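Open day at Tostier, simulated kitchen demo – my notes

hexlatte wrote:
In February I went to the open day at Tostier, and I promised to report. The visitors were let in by groups of 15 and each group got 30 minutes. The part I wanted to see was Zunix, their kitchen simulator, where a robot arm is working at a counter. They had it on a big screen, and we could ask the operator to stop it at any moment. He gave us these two stills to take home:
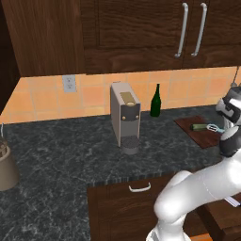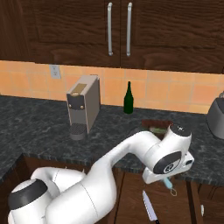
Zunix kitchen at the open day, white arm at the counter with the coffee machine and the green bottle.

I liked the wood of the cabinets and the tiles, they are made with care. The operator said this kitchen is number 881 in their list. I did not have time to ask how the others differ.

pell_o wrote:
Thank you for the report. But is it only simulation? I would feel a little cheated if I traveled there and saw only a screen.

hexlatte wrote:
Yes, in this room only simulation. They had a real arm in the hall, but the line was long and I gave up.

mortar_9 wrote:
I don't agree with pell_o. With a screen you can stop and look closely – with a real arm you stand behind a rope and see the backs of other people. In the second still the small light-blue thing is hanging under the gripper. Did it hold it well, or did it drop it after?

hexlatte wrote:
I can't tell you, our operator stopped there and then somebody asked about prices.

pell_o wrote:
A thing hanging in the air proves nothing for me. Contact is the hard part, and in a simulator you can make the friction as you like.

mortar_9 wrote:
You can also measure it and put the correct value. Joly does it like this, they published their tables.

hexlatte wrote:
I asked about friction, and the answer was "we tune it". So maybe you both have a point.

2 comments from readers

Enano: Is the open day free? I could not find it on their page.

grubscrew: It was free when I went, but you must register before.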